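### 4.2 Retry timing in the call bot

We first let the Pretia bot retry a dropped call right away, and I'll admit that was my idea. Hakim Liem hated it, and the logs from Derkdale took his side: of 886 test calls, the ones retried at once mostly dropped again. So we made the bot wait 6 seconds and capped it at 4 tries – a bit dull, but callers at Illstead stopped hearing the greeting twice. Wafula Mutiso wanted a keypad menu on the last try as well. We left that for the Strickland build, where the queue holds 100 calls and there's more room to play with.

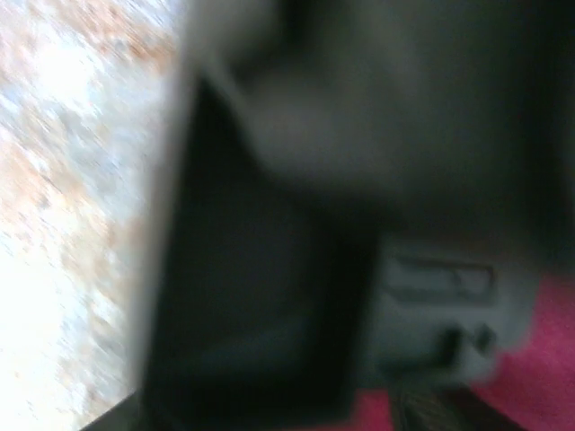
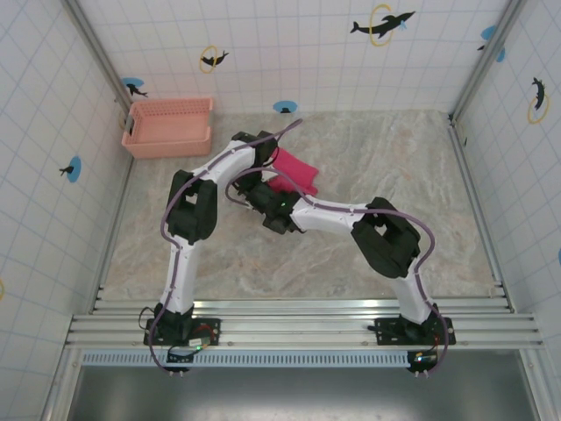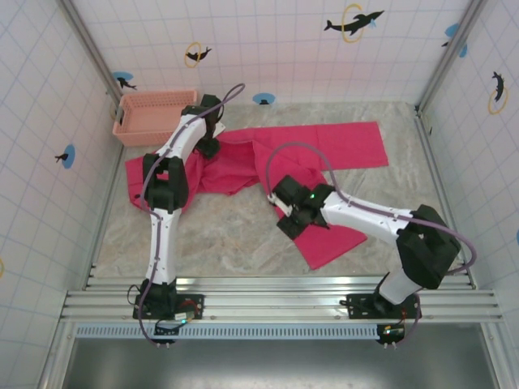
**Figure 3.** Gripper close-up (first); two arms and a pink cloth (second and third).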